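# Visit notes: Sekell open day, Oklow

September 3, 2023

Sekell teaches robots household jobs by having people do the jobs first, with a gripper in each hand. I spent the afternoon at its site in Oklow and watched packing and sorting on a bed.
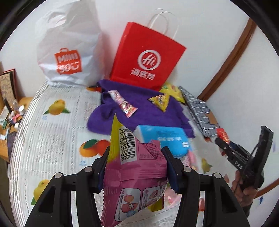
Why not just drive the arm by remote? One visitor put that to our guide before the first demonstration was over, adding that the Duren stand at the Barroso fair in May had done it that way and the results looked fine. The guide agreed that it works, but said remote operators are slower and tend to squeeze too hard when they can't feel the load.

Snack bags are one of the harder items. The packaging crinkles and shifts under the rubber pads, so people are told to take a bag by its top edge and close the jaws slowly. Towels are easier to grip and harder to put down neatly.

The target for this task is 300 good recordings. Across all the bedroom tasks they have 571 so far. A recording is thrown out if an item is dropped or if a bare hand helps.

We each got two tries. My first was no good – I let go too early. The second was accepted. The handles get heavy sooner than I expected, and working both hands at once takes practice.

The remote control station was closed for repairs. Parking is behind the building, and the entrance is on the side street.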